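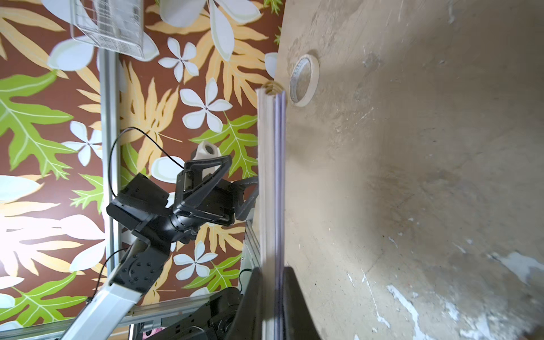
*Masking tape and a tall stack of paper on a worn beige work surface.*

The **papered work nook** is a small table closed in on three sides by panels, which are covered in patterned wallpaper so that a plain working corner feels a little more like part of the home. Large flowers and big leaves on a brown ground have long been favourites, and a bold print is very forgiving of the odd scuff.

## Hanging storage

Anything that can hang, should hang, as the old habit has it, and that leaves the table free for paper, tape and whatever else the day brings. In May, when Hannelore Auer fitted out her own nook, she allowed 20 minutes for each basket and spent most of it deciding on the height.
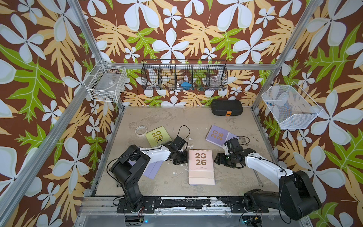
*Floral panels around the table, with a black basket hanging at the back.*

## Calendars and small things

Desk calendars are usually kept on the table itself, and many people like to have next year's ready early. Small oddments go up into the baskets, where a divided one is a great help (five compartments will do for most of us!), and a lidded carrying case can look after the rest. 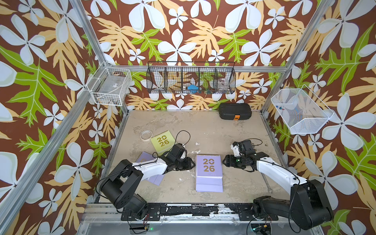
Roswitha Kaufmann disagrees about the dividers, and writes that she took hers out after two weeks and has been much happier with one long basket she can rummage in.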